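Tedside Hand-Held Gripper: Set-Up Guide
Section 4: Fitting the finger pads and your first practice session at home
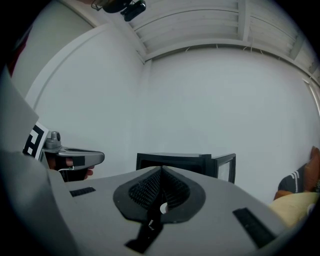
Welcome back, and well done for getting through the unpacking! By now your Tedside should be charged and the Storia software should be sitting happily on your computer, so we can get to the part most people have been waiting for, which is picking things up. We suggest you do your first session somewhere you know well and feel comfortable in, and an ordinary living space with plain white walls and a heap of cushions at one side will do very nicely. The black mesh-textured pad, standing up in its tall pointed V out of the rubber collar, is the piece you will be getting to know best in this section, so do have a good look at it before you start and keep the picture handy as you go along.

Before you begin

You will need the gripper, the two finger pads from the small Jorden pouch, the soft cloth, and half an hour or so without interruptions. Please read the steps through once before doing any of them. It sounds fussy, we know, but step 5 makes a good deal more sense when you have already read step 7.

Fitting the pads

1. Switch the gripper off and wait for the status light to go out. Lay it on a table with the opening facing up.

2. Wipe round the inside of each collar with the dry cloth. Dust from the packing foam likes to settle in there and it stops the pad from seating.

3. Take a pad by its base, with the point facing away from you, and lower it into the collar. Try not to pinch the mesh itself.

4. Press down firmly with your thumb until you feel a click. If you get no click, lift the pad out, turn it a little and have another go - the fit is snug when new and it does ease with use.

5. Fit the second pad in the same way, then give both a gentle tug. A pad that moves should come out and go in again.

Caution: Never push a pad home with a screwdriver or any other tool. A torn collar can't be mended at home and the whole finger has to come back to us.

Checking the markers

6. Look over the black-and-white square markers on the housing. The software uses them to work out where the gripper is, so they need to be clean, flat and free of stickers, tape and fingerprints.

7. Open Storia and choose Practice, then New Session. Hold the gripper still at chest height and wait for the tracking bar to turn green. This can take up to 21 seconds the first time and is a good deal quicker after that.

Note: If the bar stays amber, the usual culprit is bright sunshine falling straight on a marker. Turn your back to the window or draw the curtains and try again. We had a great many calls about this one last July!

Holding the gripper

8. Wrap your hand round the underside of the handle and let the weight settle into your palm before you start to squeeze. There is no need to grip hard. If your wrist aches after a few minutes, you are almost certainly holding too tightly.

9. Squeeze slowly until the pads meet, then let go just as slowly. Do this ten times. It feels a bit silly with nothing between the pads, but it teaches the software the full travel of the fingers.

Your first pick-ups

10. Start with something soft and forgiving. A small cushion is ideal, and so is a rolled-up pair of socks. Bring the pads in from the side, close them gently, lift the object a hand's width and put it down again.

11. Repeat until the session counter reaches 33, resting whenever you like. The counter will wait for you, and you can stop for a cup of tea halfway through without losing anything.

12. Press Finish and leave the gripper switched on while the session is saved. A full practice session comes to 176 MB, so a slower computer may take a little while over it.

Caution: Keep hair, necklaces and loose sleeves well away from the fingers while the gripper is on. Don't use it on pets, hot pans or anything made of glass.

Looking after the pads

Wipe the mesh with a barely damp cloth after each session and let it dry in the open air. Please don't put the pads in the dishwasher - the mesh comes away from its backing and cannot be stuck down again. With ordinary use a pair should last for over 54 sessions, and new ones can be ordered from the Sfeir parts page under Fingers and Collars.

When both pads are clean and your first session has been saved, carry on to Section 5, where we set up the second gripper and start working with two hands.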